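The Breakfast Corner Is Finally Working (and I Have Thoughts About Toast)

Monday, August 12, 2019
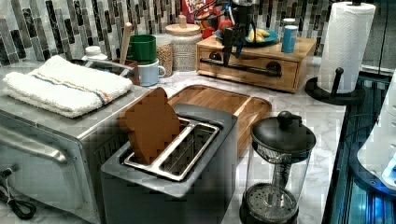

My breakfast corner, French press front and right where it belongs.

So I promised a kitchen update back when I was still living out of boxes, and then of course I got distracted by the garden. But the corner is done! Or done enough that I've been using it every morning for two weeks without wanting to rearrange it, and for me that is a record.

Some background for anyone new. The old kitchen had one usable stretch of counter, 50 inches of it, and everything had to live there, including the mail. The new place is bigger, but the outlets are all bunched up at one end, so anything with a plug has to share. My first plan was to keep the toaster in a cabinet and pull it out when I needed it. I lasted four days. If you eat toast as often as I do, a toaster in a cabinet is just a daily chore with crumbs.

So out it came, and then the toaster oven wanted to be near it, and then the coffee things. Yes, I have a toaster AND a toaster oven, and yes, I've heard from several of you about it already! The toaster is for toast. The toaster oven is for open-faced cheese anything, leftover pizza, and baked potatoes on nights when I can't face heating up the big oven in August. I make what my family calls a Meltside, which started as a typo in a text message (I meant "melt, side of soup") and is now the official name for any sandwich with cheese running off one edge. Rye bread, mustard, sharp cheddar, thin apple slices, more cheddar. Put it in until the edges go brown and then wait one more minute than you think you should.

The top of the toaster oven has turned into my towel spot. It's the white terry one with the stripe, and it's been through the wash so many times that it's finally soft. I do move it off before I turn the oven on, and please do the same if you copy me.

Now the coffee. I went back to a French press this spring and I am so happy about it. I had a drip machine for years and it was fine, it made coffee, I drank it. But I like standing there for four minutes with nothing to do except look out the window. I grind my beans on the coarse side in an old hand grinder that I bought at a yard sale (the label says Grindora, and I've never found another one anywhere) and it takes long enough that I feel I've earned the cup. If your press coffee comes out muddy, try a coarser grind before you blame the beans. Also, don't press down hard! Slow and easy, and stop when you feel it start to push back.

Mugs live at the back of the counter now, next to the wooden spoon. The green one and the white one with the pale blue rim are the two I reach for, so why would I put them across the room? The rest are in the cupboard waiting for company. The jar of grains sits back there too, mostly so I remember to cook some. When it was in the pantry I forgot I owned it and bought more. Twice.

I get asked about the backsplash more than anything else, and I can't take any credit. It came with the house. I thought I'd hate all those skinny tiles in black and silver and gray, and I had a whole plan to cover them up, but with the white counter in front they've really grown on me. They do collect splatter in the grout. Baking soda paste, old toothbrush, a podcast.

The piece I'd buy again tomorrow is the wooden tray board with the raised edges. Chantelle Nkosi talked me into it when we were wandering around Cele, the little home store by the post office, and I nearly put it back twice. I'm so glad I didn't. It keeps the bread crumbs together when I slice a loaf, and when friends are over I carry the whole breakfast out to the porch on it: toast, butter, jam, knives, one trip. I rub it with mineral oil when it starts looking thirsty, and I wipe it down by hand. Never the dishwasher!

Still on my list: a proper bread box (I've got my eye on a blue one at Zulla, but it's $76 and I'm talking myself down), something to tidy up the cords, and a small lamp for dark mornings once fall gets here. If you have a cord solution that doesn't involve drilling, leave it in the comments, please. I've tried the sticky clips and they let go every time it gets humid.

Next post will be the plum jam, as long as the plums cooperate. My neighbor's tree is loaded and she's already left one bag on my steps.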